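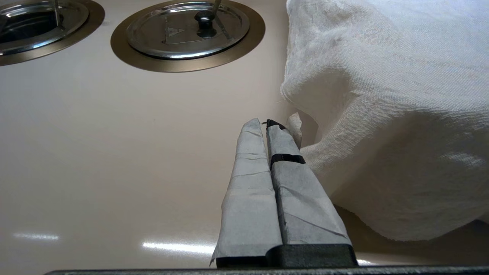

The beige counter at the Rokmont community kitchen, with its round wells and steel lid.

I stopped by the Rokmont kitchen in Prollville to see the new serving counter, and I'm a little jealous! Mirjana Dimitrov, who runs the soup lunches, told me it cost 2000 dollars, with 400 of that coming from the December bake sale. The wells are set right into the top, so no more pots sliding around on a folding table — hooray. Ludger Haberkorn is already planning a bean soup. Lunches start up again on March 7, 2026, and you can sign up at the front desk.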